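3. Planning and budgeting for a two-arm folding station

Read this section before you place an order with Lirkoder. Changes after the frame has been cut are charged separately.

3.1 What to price

1. Count both arms as separate line items. Each needs its own mounting plate, gripper and cable.
2. Add the aluminum extrusion for the enclosure, including the crossbar that carries the plates.
3. Allow 3504 dollars for the frame, panels and fasteners from Goven. Arms are quoted separately.
4. Set aside money for test garments — T-shirts in several sizes, plus a basket to hold them.
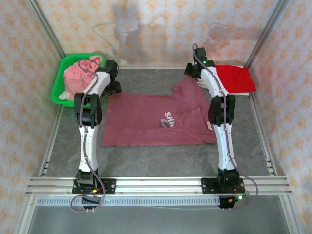
5. Check the work surface against your largest garment laid flat. If it does not fit between the arms, order the wide crossbar now.
6. Order one spare gripper cable per arm. Lead time is 37 days.

Note: Wall lining is not included. Plain or patterned paper can be used.

Caution: Do not mount the arms on a crossbar with fewer than seven fasteners.

3.2 Approval

Send the completed sheet to Nabila Cherkaoui at Lirkoder. Quotes are held for 40 days. Prices in this section are dated Feb 5, 2018.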